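Powell storage room sorts small parts into clear jars

Demeo has moved the loose small items in its Powell workroom into see-through containers, under a storage plan drawn up by Olga Barreto. The work began in December and covers 164 items so far, out of 332 on the stock list. Each item gets a container it can be seen through, and textiles go into white plastic bins.
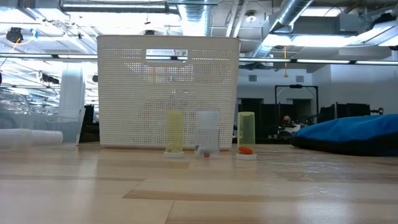 Barreto set a limit of 300 grams per small container. Anything heavier goes to the shelf units supplied by Ernix. Containers with white round caps may stand on the cap, provided the cap is fully closed. Contents are checked from the side, with the container left shut.

The sorting table has a wood top and is cleared at the end of each shift. Tinted and clear containers are kept in the same row, and the tint has no meaning in the stock list.
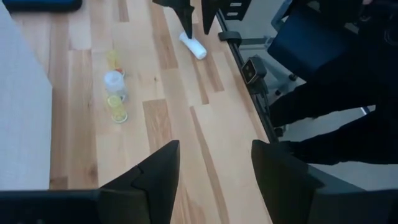 Yellow and clear plastic cups on the wood tabletop.

Baskets with perforated walls are used for items that need air. They are stored upright, handle cutout to the front, and are not stacked more than 7 high.
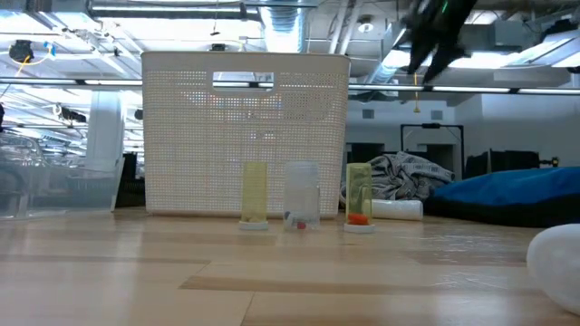 Can the jars be used for liquids?
Only dry goods are covered by the plan. Liquids stay in the Drameo cabinet by the door, which has its own list.

Cloths and blankets are the next group. They may be placed in a bin unfolded during sorting, but must be folded before the bin goes to the shelf. Bins with a handle slot are preferred. 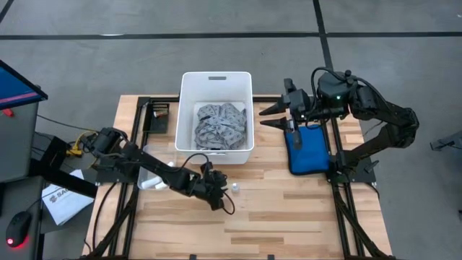
A gray patterned cloth in the white bin at the back of the table.

The remaining stock will be handled on Sunday, starting with the lower shelves.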